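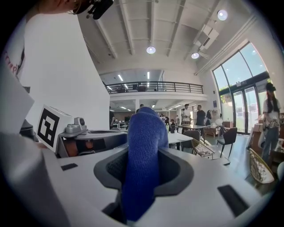
夹层下面这片开敞区域本次按高处设施和通道两部分检查，检查时间为2023年5月9日，检查范围从入口起，到夹层楼梯口为止。上次检查在八月，当时只看了地面和配电箱，顶部没有列入。本次把顶部放在第一部分：圆形吊灯点亮，白色顶棚下有平行的梁，靠右侧吊灯的位置装有一台白色箱式通风设备，这几样都要逐项填写。租用方为 Hovland，物业方为 Stikell，结果一式两份。

## 一、顶部与照明

- [x] 吊灯能正常开启，开关标签与回路对应。
 备注：入口处开关标签字迹变淡，已重写。
- [x] 吊灯吊杆及顶部固定件无松动。
 备注：用升降平台近看，未发现异常。下次仍需近看，不接受只在地面目测。
- [ ] 灯罩清洁。
 备注：积灰，未清。清洁前先断电挂牌，待灯体冷却后再擦。
- [x] 梁面无开裂、无锈迹、无后加的悬挂物。
 备注：以后挂横幅或线缆，先向 Stikell 书面申请，不得自行在梁上打孔。
- [ ] 顶棚无渗水痕迹。
 备注：靠外墙一侧有浅黄色印子，面积不大，摸着是干的。已用铅笔描边，雨后复看，印子超出铅笔线即报修。

## 二、通风设备

- [x] 吊架螺栓齐全，防松标记未错位。
- [x] 运行时无异响、无明显振动。
 备注：低速和高速各运行5分钟。
- [ ] 滤网在更换周期内。
 备注：更换记录卡缺失，无法确认上次更换日期。按超期处理，已向 Premitz 订2片，到货后更换并补卡。
- [x] 检修口下方未堆放物品。
 备注：检查开始时有推车停在下方，已移走。地面建议贴黄线。

## 三、墙面、柱子与夹层

- [x] 墙面和柱面平整，无空鼓、脱落。
 备注：敲击检查到肩高，以上部分未查。
- [x] 柱脚周围无堆物，灭火器取用不受阻。
- [ ] 夹层栏杆牢固。
 备注：楼梯口左侧第一根立柱底座有轻微晃动，螺栓可再拧约半圈。已临时紧固，需换弹簧垫圈。换好之前该处不得倚靠，已挂提示牌。
- [x] 夹层边缘踢脚板完整，无物品超出边缘。
- [ ] 夹层限载牌清晰可见。
 备注：牌子被货架挡住。货架挪开，或把牌子改钉在楼梯口。Hovland 选后一种，牌子由物业方移装。

## 四、地面与通道

- [x] 主通道净宽符合平面图。
- [x] 地面无油渍、积水。
- [ ] 临时电缆已加盖线槽。
 备注：缺6米线槽，库房里的旧线槽卡扣坏了，不要再用。电缆暂时改走墙边，用胶带固定，这个做法最多保留到复查。
- [x] 安全出口指示灯亮，按测试钮可切换到电池供电。
- [x] 出口门向外开启顺畅，门后无遮挡。

## 五、待办

| 事项 | 负责方 | 状态 |
|---|---|---|
| 灯罩清洁 | Hovland | 未开始 |
| 顶棚印子复看 | Stikell | 等下雨 |
| 更换滤网、补记录卡 | Stikell | 已订货 |
| 栏杆立柱换垫圈 | Stikell | 临时紧固 |
| 限载牌移装 | Stikell | 未开始 |
| 补线槽 | Hovland | 询价中 |

## 六、补充意见

1. 滤网、垫圈和线槽合计预算1,632元，升降平台租金另算。平台由 Lument 提供，租用时要查看当年的检验标签，没有标签的不收。
2. 升降平台作业时，下方拉警戒带，地面留一人看守。看守的人不得兼做递料以外的工作，也不得离开去接电话。
3. 检查人员上夹层前把口袋里的工具取出，放入带绳的工具包。本次有一把卷尺没有系绳，当场纠正。
4. 顶部检查时吊灯全开，检查灯具本体时再按回路逐个关闭。全部关掉后梁的背光面看不清，手电照出来的影子容易误认成裂缝。
5. 原检查表里的“高处设施：正常/异常”一栏作废，改用本表第一、第二部分。旧表如有剩余，收回，不再发放。

复查只核对未打勾的项目和第五部分的表格，已打勾项目留到下次全面检查。复查时带上本表原件，在原备注下面续写，不另起新表。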